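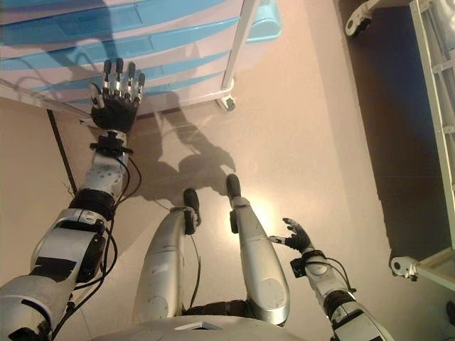 Figure 2. Open hand at the lower rail of the cart with blue shelves.

Adding a dependant to a staff health plan

Use this part of the guide when a member of staff asks for a partner or child to be covered under their plan. You need an administrator login for Kesidell and the member's plan number. If the member has not been enrolled yet, finish their own enrolment first.

Before you start

Check that the member's plan type allows dependants. Eltik Basic does not. Eltik Family and Eltik Plus do, with different waiting periods, and these are shown on the plan summary screen.

Have the following to hand:
Full name of the dependant, as on their birth certificate or passport
Date of birth
Relationship to the member
Proof of relationship, as a PDF or a clear scan
Start date of any other cover the dependant already has

To add the dependant

1. Sign in and open Members. Type the plan number in the search box and press Enter.

2. Select the member's name, then Cover, then Dependants. Anyone already covered is listed here, including those whose cover has ended (shown in grey).

3. Select Add dependant. Fill in every field marked with a star. Middle names go in the same field as the first name.

4. Choose the relationship from the list. For a stepchild or a foster child choose Other child and type a short note in the box that opens.

5. Upload the proof of relationship. Files over 20 MB are refused.

6. Set the cover start date. The screen offers the first day of next month. You can pick an earlier date only if the request reached you within the joining window printed on the plan summary.

7. Select Work out premium. The new monthly amount appears beside the old one. Read both figures to the member before going on – they must agree to the payroll deduction.

8. Tick Member has agreed and select Submit.

The request now shows as Pending. Approval is done by the insurer and you cannot speed it up from this screen.

Note: A dependant can be named on two plans if both parents are members. Enter them separately on each plan and mark one plan as main. Claims go to the main plan first.

Caution: Do not use Replace dependant to correct a spelling mistake. Replace ends the existing cover and starts a new waiting period. Use Edit details.

If the request is rejected

Open the request and read the code at the top. Code 1159 means the date of birth does not match the document supplied. Correct whichever is wrong and select Send again. For any other code, ring the Dedirby service desk with the plan number ready.

Sites that moved over from Stöckli may still see old dependant records marked Imported. These can be read but not changed. To alter one, add the dependant again using the steps above and enter the old record number under Previous cover.

Ending a dependant's cover is dealt with in the next part.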